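How to Swap the Memory in an Old Office Tower Without Making It Worse

Posted in: Workshop, Computers older than your patience

Somewhere in your building is a desktop tower that takes as long to open a spreadsheet as you take to make coffee. Before you give it to a nephew who has done nothing to deserve it, try more memory. It is cheap, it needs one screwdriver at most, and if it fails you can still blame the spreadsheet.

I assume a full-size office tower with a side panel that comes off. Slim models and all-in-ones are put together by people who dislike you, and they get their own page.

What you need

A Phillips screwdriver, medium.
The right memory. Look up the model number before you buy. Laptop sticks look temptingly similar and will not fit, however firmly you feel about it.
A clear, steady table at standing height.
A small dish for screws. I use the lid from a tub of Grutska mustard, which is the best thing to come out of that tub.
A wrist strap if you own one.

Step 1. Shut down and unplug

Shut it down properly from the menu. Pull the power cord out of the back, then everything else. Hold the power button in for a few seconds to drain what's left. Sleep mode is not off, and a stick pulled from a sleeping computer is an expensive way to learn the difference.

Step 2. Lay it down and take off the panel

Put the tower on its side with the removable panel facing the ceiling. People try this job with the case standing up, and those people spend the afternoon shaking a screw out of the bottom. Undo the thumbscrews or pull the latch, slide the panel back and lift it away. Lean it somewhere you won't kick it. You will kick it anyway.

Once you're in, get your bearings. The processor is near the middle of this board, and the memory slots are the long black ones with light clips at the ends. Leave the power supply, the silver box with the label, entirely alone. It has no parts you can fix and several that bite. 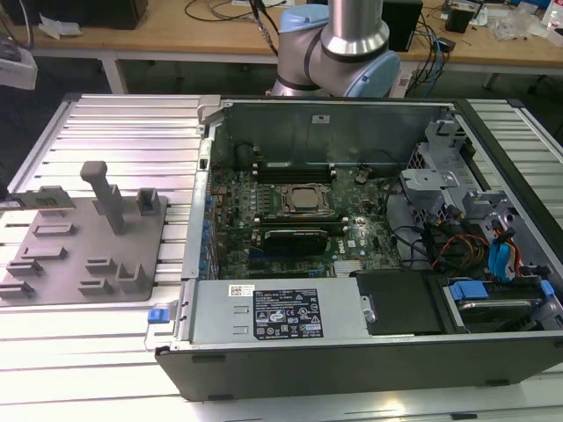
Step 3. Take out the old sticks

Touch bare metal on the case first. Press the clips outward and the stick should pop up a little. Lift it straight out by the edges. Some boards have a clip that moves at one end only, so if the other one won't budge, stop arguing with it.

Step 4. Put in the new ones

Line up the notch in the stick with the bump in the slot. It goes in one way. Press down at both ends until the clips snap shut, and expect to push harder than seems polite. If you bought a matched pair, check the manual for which slots go together. Manufacturers color them, number them, or leave it as a surprise.

Step 5. Start it before you close it

Plug in power, a screen and a keyboard, keep your fingers out, and switch on. If it beeps at you and shows nothing, unplug it again and reseat the sticks. In my experience that cures it more often than it has any right to. Then check in the system settings that the computer sees all the memory you paid for.

Step 6. Close up

Power off, unplug, and put the panel back on. If there is a screw left in the mustard lid, you may pretend it was there before. I have 31 of them now.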